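## 4. What Families Borrowed, and What They Said While Using It

We should begin by thanking the parents and grandparents of Ellulness, who put up with a great many phone calls from us over the winter and who very often had a child on one hip while they answered. The toy library there is run out of two rooms behind the old Riviere bakery, and it was the second of our study sites to open its lending records to us. In all, 239 households took part. Each was asked to keep a borrowing diary, and most kept one far longer than we had asked, some with drawings in the margins that we enjoyed very much.

### 4.1 Shape words at the kitchen table

The part of the diaries that surprised us most had to do with names. We had expected adults to use the ordinary school words (circle, square, triangle) when a sorting toy was on the table, and to use them more as the child got older. Many did. A large share of the families, though, had a private set of names that had clearly been in use for some time, and they carried these names over from one toy to the next without any trouble at all.
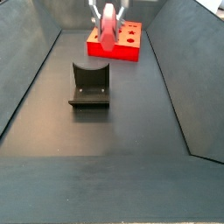
One grandmother called every shape with a curved side a "loaf," and her grandson, who was not yet three, would ask for "the big loaf" or "the thin loaf" and be perfectly well understood. Another household had "bridge," "cookie," and "Uncle's hat," the last of which we never did manage to pin down. When Mehwish Warraich went back through the diaries to code these terms, she found that the homemade names were seldom dropped when the school word arrived. The two lived side by side, and parents moved between them depending on whether the child was playing or being asked to show what he or she knew.

We think this matters for how lending collections are described. The Adero catalog cards, which all 9 branches in our study use, list sorting toys by the number of pieces and by a suggested age. They say nothing about what the shapes are, or whether a family is likely to have an easy word for them. A sorting board may include outlines that most adults would have to stop and think about before naming, and it was with outlines like these that the homemade words came most thickly (Figure 4).

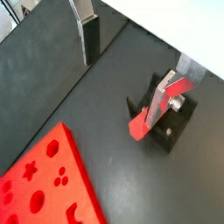

**Figure 4.** A red foam shape-sorting board on a dark gray surface, seen from above.

### 4.2 How long a toy stayed out

Loans were meant to last two weeks. In practice they ran longer, and the library in Gokent had quietly stopped charging for late returns well before we arrived. Sorting toys and simple puzzles were renewed more often than anything else on the shelves, with ride-on toys a distant second (they are hard to get home on the bus, as several mothers reminded us).

Romain Moulin, who handled the interviews in October, noticed that renewals often followed a particular kind of diary entry, one in which an older brother or sister had joined in.
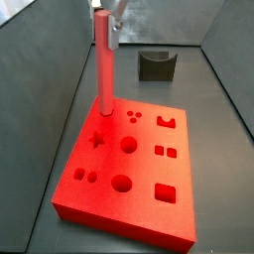
An older child would make up a rule, such as closing one's eyes or taking turns by color, and the toy would have a second life for another week or two. We did not set out to study siblings and our diary form had no place for them, so these entries turned up in the space marked "anything else," squeezed in sideways. A later form, used with the last 100 households, gave them a line of their own.

We would be careful about leaning too hard on any of this. Diaries were filled in by whoever had a free moment, and a busy week leaves a thin page. The families who wrote the most may also be the ones who talk the most while they play. The recordings described in Section 5 let us check the written accounts against speech in a smaller group of homes.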